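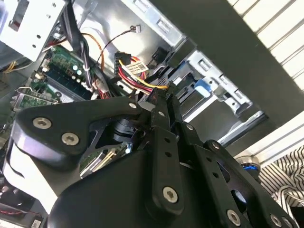
Ticket 663: Import permit upload rejected for medicine shipments
Opened: 14 July 2024
Reported by: Dewanti Siregar, Wattimena
Handled by: Petro Hladun, Gristden support
Status: Waiting on customer

Problem
Import permits for two antibiotic shipments will not attach to the customs declaration. The upload stops at 60 percent and shows "Permit country not valid." Permits for other goods go through.

Log
1. Asked for the permit files and the declaration draft. Both received. The files open normally and are under the size limit.

2. Tried the same upload on the test account. Same error.

3. Compared the country list with the current trade notice. The supplier's country was taken off the list when the import ban started. The ban was later eased for medicines, but our list was not updated.

4. Added the country back for medicine codes only. All other codes stay blocked. Test upload went through.

5. Customer retried. First permit attached. Second one failed with "Permit expired." It ran out 12 days before the declaration was made, so this is a separate matter.

Next step
Customer to ask the ministry for a renewed permit and upload it under the same declaration. Drafts are kept until the end of August. Please reply on this ticket when the new permit arrives.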